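Trisberg to Open Refill Counters at Nine Bulport Workplaces

Company will also end the sale of single-serve bottled water in its staff cafeterias 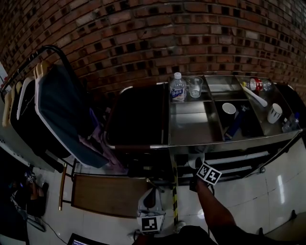 BULPORT – Trisberg, the contract caterer, will open drinking water refill counters at nine workplaces in and near Bulport beginning in October. The counters will be free to use for anyone who works at or visits the buildings, whether or not they buy food.

The first counter will open at the Tully building on the east side of the city, where Trisberg has run the staff cafeteria for six years. The other eight will follow in the order their plumbing work is finished. Trisberg expects all nine to be open before the end of the winter.

Each counter will have two taps, one for chilled water and one for water at room temperature, along with a rack of clean cups and a return shelf for used ones. The taps are set high enough to fill a tall bottle and low enough to be reached from a wheelchair. There is no card to tap and no account to set up.

"People in these buildings have been asking for this for a long time," said Muireann Ó Riain, managing director of Trisberg. "They bring a bottle from home and the only place to fill it is a restroom sink, or they end up buying a new one every day at lunch. We sell those bottles, so we know how many people do it. A tap by the door of the cafeteria is a simple thing to put in and we should have done it sooner."

Once a counter is open, the cafeteria in that building will stop selling single-serve bottles of still water. Sparkling water, juice and soft drinks will stay on the menu at their present prices. Bottled water will still be kept in storage at every site for use when the building supply is shut off.

Meal prices will not change as a result of the program. Trisberg is paying for the counters and for their upkeep, and building owners are paying for the connection to the main supply.

What the survey found

The decision follows a survey of cafeteria customers that Trisberg carried out in the spring. Of those who answered, 88 percent said they would use a refill counter if there was one on their floor or on the way to lunch. A smaller share, 57 percent, said they already carried a bottle of their own to work at least three days a week.

The survey also asked what would put people off. The most common answer was the taste of the water, followed by long lines at noon and a shortage of clean cups. Trisberg has fitted carbon filters at every counter to deal with the first of these. The second is the reason each counter has two taps instead of one, and the reason the counters are being placed outside the cafeteria line, where people can reach them without waiting behind those who are paying.

Cups will be washed in the cafeteria dish room and restocked before breakfast, before lunch and in the middle of the afternoon. Paper cups will not be provided.

Several people wrote in to ask about hot water for tea. The counters will not have it. Hot water is already available at no charge in all nine cafeterias during opening hours, and that will continue.

Cleaning and testing

The taps and drip trays will be cleaned twice a day by cafeteria staff. Filters will be changed on a fixed schedule, with the date of the last change posted on the counter. Water samples will be taken before each counter opens and every three months after that, and sent to an outside laboratory. Results will be posted in the building lobby – anyone who wants a copy can ask at the cafeteria register.

Brendan Hennessy, who manages operations for Trisberg in Bulport, said the company spent part of last year working out the cleaning routine at a single trial counter in its own offices.

"The tap is the easy part," Hennessy said. "The drip tray is where you get trouble. Ours had a grille that was hard to lift out, so it was being wiped over and put back and it never got properly clean. The ones going into the nine buildings lift out with one hand and go through the dishwasher. We also moved the cup return away from the taps, after a week of people setting dirty cups down next to the clean ones."

Staff at each site will receive a short training session before the counter opens. No jobs will be lost and no hours reduced. At the two largest sites, Trisberg is adding a part-time afternoon position to cover the extra dishwashing.

Support for staff who bring their own lunch

The program is part of a wider set of changes to the way Trisberg runs shared eating areas. From October, seating in all nine cafeterias will be open to people who bring food from home, including during the noon hour. Until now, some sites have asked people without a purchase to wait until 1:30 p.m. Those signs will come down.

Microwaves will be added at sites that have only one. A shelf with salt, pepper, napkins and washable flatware will be set out next to them.

Timetable

Work at the Tully building began on Sun 23 September, when the cafeteria was closed and the water could be shut off without affecting staff. The counter there is on the ground floor between the elevators and the cafeteria entrance. A second counter, at the Illel offices, is next on the schedule and will need a new drain line before it can be fitted.

Building managers will post notices at least one week before any work that involves shutting off the water. Cafeterias will serve a cold menu on days when the kitchen supply is affected. Hours will stay the same.

Trisberg will review the program after the first 22 weeks, looking at how much water is drawn at each counter, how many cups are lost or broken, and what customers say in a follow-up survey. The company has not decided whether to offer refill counters to the schools and clinics it serves outside the city. That decision will be made after the review.

Owners of other buildings in Bulport where Trisberg does not run the cafeteria may also ask for a site visit. The company will look at the water supply, the drainage and the space available and provide a written estimate. There is no charge for the visit.

About Trisberg

Trisberg runs staff cafeterias, coffee bars and event catering for offices, workshops, schools and clinics. Its head office and main kitchen are in Bulport. The company is privately owned.

Media contact

Questions from the press can be sent to the Trisberg communications desk at the Bulport office. Muireann Ó Riain and Brendan Hennessy are available for interviews on weekday mornings. Visits to the Tully counter can be arranged once it has opened.

Customers with questions about a particular building should speak to the cafeteria manager at that site.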